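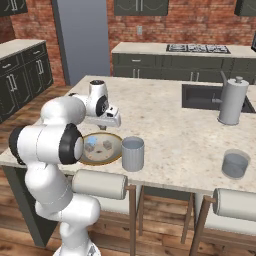 Kitchen and Countertop Inspection - Comments by Item
Gindley short-stay units, unit 66
Inspector: Hendrik Motaung
Date: 09/01/2026

1. Stone countertops
Check for chips, open seams and dull patches in the sealer.
Result: Pass with comment. Hairline mark beside the sink cutout, no depth to a fingernail. Reseal in February with the Mamora product already on site.

2. Outlets near water
Press test and reset on each GFCI.
Result: Fail. Outlet left of the sink did not trip on test. Breaker switched off and tagged. Electrician to replace before the next guest.

3. Under-sink plumbing
Run hot water for 2 minutes, then wipe each joint with a dry paper towel.
Result: Pass. Shutoff handles stiff - worked back and forth, now turn by hand.

4. Range and hood
Result: Pass with comment. Hood filter greasy. Cleaned on site. Anti-tip bracket present and engaged.

5. Fire extinguisher
Gauge in green, pin and seal in place, mounted clear of the range.
Result: Pass. Tag has almost 7 months left.

6. Smoke alarm
Result: Pass. Sounded on test. Manufacture date to be read at next visit, ladder not available.

7. Dishes and glassware
Remove anything chipped or cracked.
Result: One bowl discarded. Replacement from Sithole order.

8. Cabinet hardware
Result: Fail. Upper door by the refrigerator hangs from one hinge. Door taken down and stored in the hall closet. Claltireo to supply hinge.

Open items: 2, 8. Reinspect both before release of the unit.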